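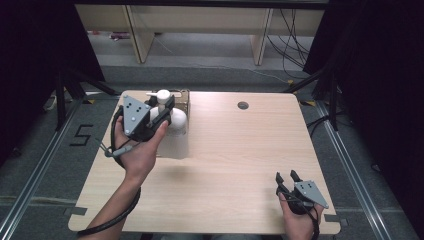
Station 5, left gripper closed on the pump bottle, right gripper open.

PRE-PURCHASE INSPECTION CHECKLIST: HAND-HELD GRIPPER STATIONS
August
By Nelu Coman

Purpose: decide what has to be fixed, bought or left alone before the Pudar order is placed. Checked with Costel Munteanu.

1. Table surface and corners
OK. Corners are rounded. No replacement needed in this budget.

2. Cable grommet in tabletop
OK. Ask Wirkia whether the new tables come with the hole already cut. If they charge extra, we cut it ourselves.

3. Gripper cables
ACTION. The left cable loops out past the forearm and off the corner of the table. Price an overhead cable arm for each new station. Costel would accept a clip on the table edge as a stopgap.

4. Cables at rear bench
ACTION. Tangled and hanging toward the floor on the right side. Add a cable tray to the order. Wellby quoted 1470 for trays and fitting, all stations. Neagu has not answered yet.

5. Marker plates on grippers
OK. Keep one spare plate per gripper in stock. Budget for 3 spares to start.

6. Gripper fingers
Fit for use. Fingers are a wear part and should go under running costs, not equipment. Limit for the year is 1000 unless Costel signs for more.

7. Floor rails
CHECK AGAIN. Trip risk when stepping in from the side. Get a price for ramp covers before the next review.

8. Stands and curtains
Stand legs are close to the far table corners. Measure the gap before ordering anything wider than the present table.

9. Floor under bench
Small reddish item on the carpet, left side. Remove.

Open: delivery time from Pudar, reply from Neagu.

Recent checklists
- Battery charging shelf
- Emergency stop buttons, main hall
- Ladder and step stool check
- Spare parts cabinet, yearly count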